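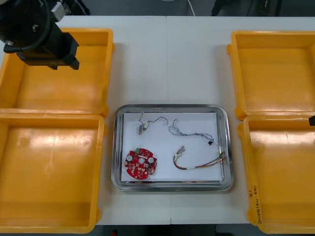 **Sprechernotizen — Zweiarmzelle Kleinteile: Einrichten und Pflege**
Vortrag Mirjam Fuchs, Beginn 14:15. Folien im Ordner »Finer«.

**Folie 1: Aufbau**

- Vier gelbe Kunststoffwannen, zwei je Seite, dazwischen die Edelstahlschale mit den Teilen. Jeder Arm bedient seine Seite.
- Teile im aktuellen Satz: kleiner Motor mit Litzen, verdrilltes Kabel mit Stecker, runde rote Platine, mehrfarbiger Kabelbaum.
- Auftrag: vereinzelt aus der Schale greifen, in der zugewiesenen Wanne ablegen. Zuordnung steht im Rezept, nicht in der Bahn.
- Kurz halten, die meisten kennen die Zelle von Fankhauser.

**Folie 2: Unterlage**

- Weißes Papier in der Schale. Ohne Papier spiegelt der Boden, die Segmentierung verliert dann zuerst die dünnen Litzen.
- Papier bei jedem Satzwechsel tauschen. Knicke erzeugen Schattenkanten, die als Draht erkannt werden.
- Der polierte Rand bleibt ein Problem. Maske 2 mm innerhalb der Randlinie setzen. Teile, die in die Maske ragen, werden übersprungen und gemeldet.
- Frage aus dem Vorgespräch: Mattieren der Schale? Haben wir geprüft, Reinigung wird dadurch schlechter.

**Folie 3: Referenz und Wannenlage**

- Nullpunkt ist die Plattenfuge in der Tischmitte. Schale mittig darauf ausrichten, danach erst die Wannen.
- Linke Wannen: Ränder dicht an dicht. Wird eine verschoben, wandert die andere mit. Beide neu einmessen, auch wenn nur eine getauscht wurde.
- Wannen vor dem Einmessen leeren. Der Taster liest sonst das Teil statt des Bodens.
- Theresia Fankhauser hat nach Anschlagleisten gefragt. Zurückgestellt, bis die Wannengröße feststeht.

**Folie 4: Greifer**

- Backen alle 4000 Zyklen ausbauen, reinigen, Auflagefläche prüfen. Bei sichtbarer Riefe tauschen, nicht nacharbeiten.
- Greifkraft je Teil im Rezept. Platine nur am Außenrand fassen, nie über der Bestückung. Kabelbaum am weißen Abschnitt fassen, nie an den Einzeladern.
- Kabel am Arm: Schlaufe muss in jeder Endlage frei bleiben. Handgelenk langsam durch den ganzen Bereich fahren und zusehen. Zu kurz gebundene Schlaufen waren im September die Ursache für beide Ausfälle.
- Nach jedem Backenwechsel Werkzeugmittelpunkt neu bestimmen. Protokoll in Cledex ablegen.

**Folie 5: Fehlerbild 108**

- Meldung 108 = Greifer geschlossen, kein Teil erkannt. Tritt fast nur bei Litzen auf.
- Reihenfolge: Papier glatt? Maske richtig? Greifhöhe? Erst danach Sensorik.
- Greifhöhe nie pauschal absenken. Die Backe setzt sonst auf dem Schalenboden auf, und der Mittelpunkt stimmt nicht mehr.
- Das Bamo-Skript quittiert 2 Versuche selbst, danach steht die Zelle. Grenze nicht hochsetzen — die Teile verhaken sich mit jedem Fehlgriff weiter.

**Folie 6: Offene Punkte**

- Kollisionsraum über der Schale: derzeit feste Sperre, ein Arm wartet immer. Kostet Takt, läuft aber stabil.
- Zweites Rezept für den Kabelbaum, falls er quer liegt. Entwurf vorhanden, nicht freigegeben.
- Fragen zur Bahnplanung an Theresia weitergeben.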